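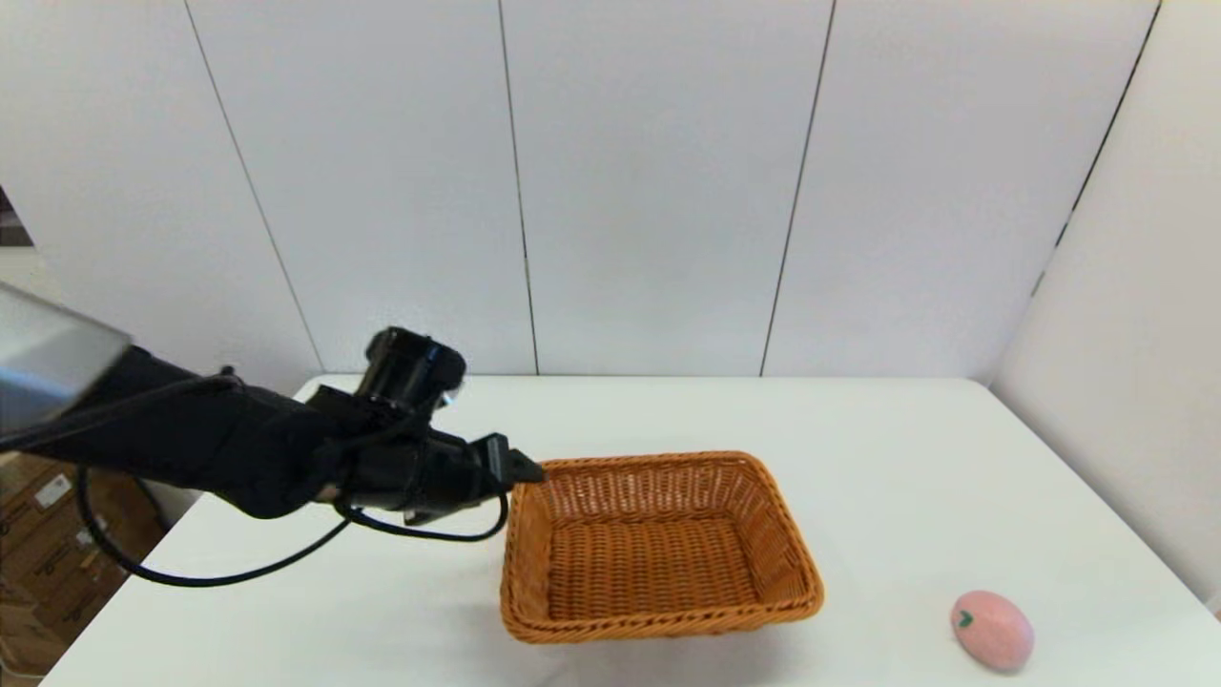 Home Robots Space Animals Make It Quizzes
Search for a topic
December, by the Cokholm Kids science desk

Meet the robot arm you can borrow for your classroom

Have you ever tried to pick something up with a pair of kitchen tongs? It's harder than using your fingers, isn't it? Now imagine your tongs are on the end of a long metal arm, and the arm has no idea what a peach is. Welcome to the life of a robot!

The Rukora is a robot arm that comes as a kit for schools and libraries. It's made by a company called Vieira, and you don't have to buy it. Your school books it, a big crate turns up, and you get to keep it for 22 days. We think that's a brilliant idea.

What does it do?

Mostly, it tidies up. One of the first jobs in the kit is called Peach in the Basket. You need a table, a woven basket and something round and pink to play the part of the peach (a toy one is best — real peaches bruise). The arm has to get the peach into the basket. Easy for you! For a robot, it's a whole string of little puzzles.

Where is the basket? The walls of a basket slope outwards and the rim is rounded, so the robot needs to know where the edge is before it brings its gripper close. Come in too low and it will bump the side.

Where is the peach? It might be lying on its side near the corner of the table. If the gripper nudges it the wrong way, off it rolls.

How hard should it squeeze? Too soft and the peach drops. Too hard and, well, squish.

How does it learn?

By practising, the same as you learned to tie your shoelaces. Vieira's team gave the Rukora over 2000 turns at picking things up before the first kit went out. Every good try and every clumsy one was saved, and the robot's program used them all to get better at guessing what to do next.

The parts of an arm

Your arm bends at the shoulder, elbow and wrist. A robot arm has joints too, with a motor to turn each one. The hand part at the end is called a gripper. Power and messages have to travel all the way along, so you'll often spot a cable hanging in a loop. The loop is there for a good reason — if the cable was pulled tight, the arm couldn't stretch or twist!

What we liked, and what we didn't

The activity cards are terrific, and our favourite is the Grurkach Challenge, where you move the basket between turns and see if the arm can still find it. It's slow, though. You'll need patience, and you'll need a grown-up to set it up and stay close by. Keep your hands off the table while the arm is moving.

Try it at home with tongs, a basket and one eye closed. How many goes until you get it in?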